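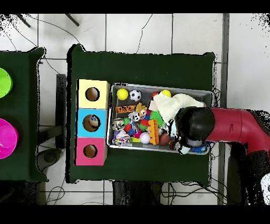 Proceedings > Play and Home Studies > Full papers

Filed under: sorting, toys, small-item storage

3.2 Materials and layout

The sorting table was covered with dark green cloth, so that small pieces do not roll so easily. All toys start in one gray metal tray, mixed together (Figure 4). The set includes balls of different sizes, plush animals, a knitted item and many small colored pieces which fill the gaps – we kept these on purpose, as Moynihan sets used in homes are seldom clean.

Three cardboard boxes, yellow, blue and pink, are placed in one column to the left of the tray. Each has a round hole in the top. The hole of the pink box is slightly smaller, and this limits what can be put in it.

Figure 4. Tray and boxes on the sorting table. One small toy lies in the blue box.

The layout follows the Grelby plan of Kavanagh and Humphreys, who worked with 38 items. They placed the boxes on both sides of the tray; we found one side easier to explain to families. The order of the colors was the same in all seven sessions.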